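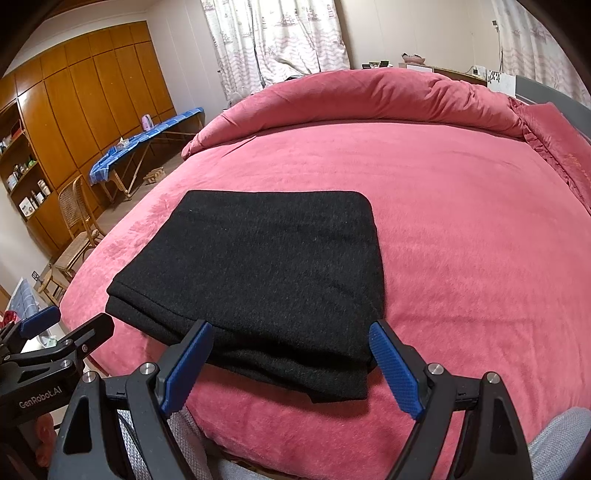
Ticket 3289: Lalus row counter app losing my place on the Espiritu cardigan
Status: Closed
Category: Patterns and charts / sync

Opened by customer

Hi there! I'm writing this with half a sleeve in my lap, so forgive any typos. I've been using Lalus on my tablet and my phone for most of a year and it's been great, but since the February update it keeps losing my place in one particular pattern and I'm about ready to go back to paper and a pencil.

The pattern is the Espiritu cardigan, size medium, bought through the Ekside shop and opened in Lalus with the "send to app" button. It's a top-down raglan with a leaf panel up each front. I'm knitting it in Grikomus worsted on US 7 needles, not that I think the yarn has anything to do with it, but your form asks for "project details" so there you go.

What happens: I tap the counter at the end of each row, same as always. I close the app, make dinner, come back, and the counter has jumped back to row 1 of the leaf chart. The main counter (the big one, for the whole body) is fine. It's only the chart counter that resets. The highlighted line on the chart goes back to the bottom too, so if I'm not paying attention I start knitting row 1 again. I did exactly that on Sunday and had to rip back four rows of lace, which if you've ever done it without a lifeline you'll know is not a fun evening.

What I've tried already:

- Closing and reopening the app on both devices
- Logging out and back in
- Deleting the pattern and sending it over from Ekside again
- Turning the tablet off and on (I know, I know, but you always ask)
- Starting a new project from the same pattern, which worked for one day and then did the same thing

Other patterns seem OK. I have a plain hat and a pair of socks in there and both of them remember where I am. But neither one has a chart, come to think of it, so maybe that's a clue.

App version says build 3099. Tablet and phone both up to date.

Reply from Lalus support

Thanks for all the detail, and sorry about the lace! Could you let us know two things? First, do you have the chart linked to the main counter, or is it running on its own? You'll find that under Counters, then the little chain symbol. Second, does it still happen if you only use one device for a day or so?

Customer reply

OK, I went and looked. The chain is on. I don't remember turning it on, but I do like it that way, because one tap moves everything along and I only have to think about one thing. The leaf chart repeats every 20 rows, so the chart counter is meant to go back to 1 after row 20 and the big counter just keeps climbing. That part works fine while I'm knitting. It's only after I close the app that it goes wrong.

I'll put the phone away in a drawer and stick to the tablet and let you know.

Customer reply

Me again! So I used only the tablet for two whole evenings and it never slipped once. I closed it on row 14, opened it on row 14. Closed it on row 9 of the next repeat, opened it on row 9. I was so pleased I nearly closed this ticket myself.

Then this morning I opened the app on my phone for maybe ten seconds, just to check the button band stitch count while I was in line at the craft store, and when I got home the tablet was back to row 1. So it has to be the two of them arguing, right? The phone hadn't even been on the chart page. I was only looking at the materials list.

One more odd thing. On the phone the pattern says "repeat length: not set." On the tablet it says 20. I'm sure I typed it in on the tablet when I first set up the project, so I'd have thought it would carry over.

Reply from Lalus support

That last bit is very helpful, thank you. We can see the same thing on our end now. When a linked chart has its repeat length set on one device and not on the other, the second device treats the chart as new and sends row 1 back to your account. It came in with build 3099. It's written up on our side as bug 351.

While we work on a fix, please try this:

1. On the phone, open the Espiritu project and go to Counters.
2. Tap the leaf chart and type 20 in the repeat length box.
3. Tap Save, and wait until the sync arrow stops turning.
4. On the tablet, set the chart to the row you're really on, and save that too.

Please do the phone first. If the tablet goes first, the phone will overwrite it again.

Customer reply

Did it in that order, phone and then tablet. It took me a minute to find the repeat length box on the phone because the keyboard covers it up (you have to scroll down, and it doesn't look like it scrolls!), so maybe pass that along to whoever does the layout.

I also had to work out which row I was really on, and that took longer than the fix did. In case it helps anyone else: I looked for the last double decrease at the tip of a leaf, counted up from there, and checked both fronts against each other. I was on row 6. I'd been sure it was 8. I put a lifeline in while I was at it, just some dental floss through the stitches.

Three evenings later, swapping between the phone and the tablet as much as I like, and it's held its place every time. I've even finished the first sleeve, and I've picked up for the second.

Could I ask one small extra thing? It would be lovely to have an undo for the chart counter. Right now if it jumps, or if my thumb slips, there's no way to see what it said before. Even just the last five taps would do me.

Reply from Lalus support

So glad it's holding! We've passed on the note about the keyboard covering the box, and added your vote for a counter history. You won't need to change anything when the fix for 351 comes out, and your repeat length will stay as you've set it. We'll close this ticket for now, but replying to the email will open it again.

Customer reply

Perfect, thank you. Back to sleeve two!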